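Folding Button-Front Fleece Pajamas on a Bed

Part 3 of the bedroom laundry series. Last revised November 7, 2023.

Fleece sleepwear is thicker than jersey and does not hold a crease. A fold that works on a T-shirt will open again within a minute or two if the same steps are used on a fleece top. The method below uses fewer folds and presses air out between them. It applies to children's tops with a collar and a front placket, and with one change to one-piece suits.

What you need

A flat surface at least twice the width of the garment with the sleeves out. A made bed is suitable. A bare mattress is not, as fleece grips mattress ticking and the sleeves drag when you turn them in. A woven blanket pulled tight gives the least resistance.

A drawer or bin with an inside height of 11 cm or more. The finished packet will not fit a shallower drawer without being crushed.

Preparation

1. Check that the garment is fully dry at the collar, the cuffs and the placket. These are double layers and they lag behind the body by one dryer cycle or more. Fleece folded damp will smell by the next day.

2. Fasten the top button, the bottom button and one near the middle. The remaining buttons can stay open. With no buttons fastened, the two fronts slide apart during step 6.

3. Run a hand down the inside of each sleeve to find any part that is still inside out. Correct it now.

Laying out

4. Place the garment front side up, collar toward the pillows, hem toward you. Move other laundry to the head or the sides of the bed. It does not have to leave the bed, but the area under both sleeves should be clear.

5. Straighten one sleeve completely before touching the other. Hold the shoulder seam down with one hand and draw the cuff outward with the other until the sleeve lies at a right angle to the placket. Then do the second sleeve. Working on both at once twists the yoke, and the twist shows up later as a lump under the collar.
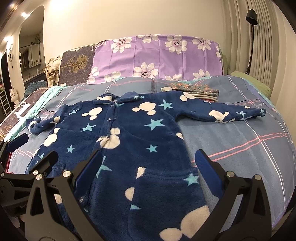
Yesenia Usuga: I do mine face down from the start and skip turning it over later. The buttons dig into the blanket and keep the whole thing from sliding. Is there a reason you start face up?

Reply from the author: Face up lets you see whether the placket is straight. If you can set it straight by feel, starting face down saves a step. The result is the same size.

Smooth the body from the placket outward with a flat palm. Do not pull at the side seams. Fleece stretches across its width and will spring back unevenly once released.

Folding

6. Turn the garment face down, keeping the collar in the same position.

7. Fold one side in by a third, measured at the shoulder. The sleeve will now lie across the back.

8. Turn the sleeve down so that it runs parallel to the side fold, with the cuff pointing at the hem. If the cuff extends past the hem, fold it back on itself.

9. Press along the full length with your forearm for a few seconds.

10. Repeat steps 7 to 9 on the other side. The two sleeves should lie next to each other and not on top of each other. Stacked sleeves are the usual cause of a packet that will not close.

11. Fold the hem up to the middle of the back, press, then fold once more to just below the collar.

12. Turn the packet over. The collar and top button should be on top.

One-piece suits

Before step 7, fold both legs up over the back so that the feet reach the shoulder blades. Continue as for a top. The packet will be thicker, so store it flat.

Storage

Tops stored on edge take less room, but fleece packets lean. Fill the row or put a divider at the end. The Stultard divider, part no. 1112, is tall enough for this. The Cornemard one bends under the weight of a full row.

Matching bottoms can be folded in half lengthwise, then in thirds, and placed inside the top at step 11.

Part 4 covers fitted crib sheets.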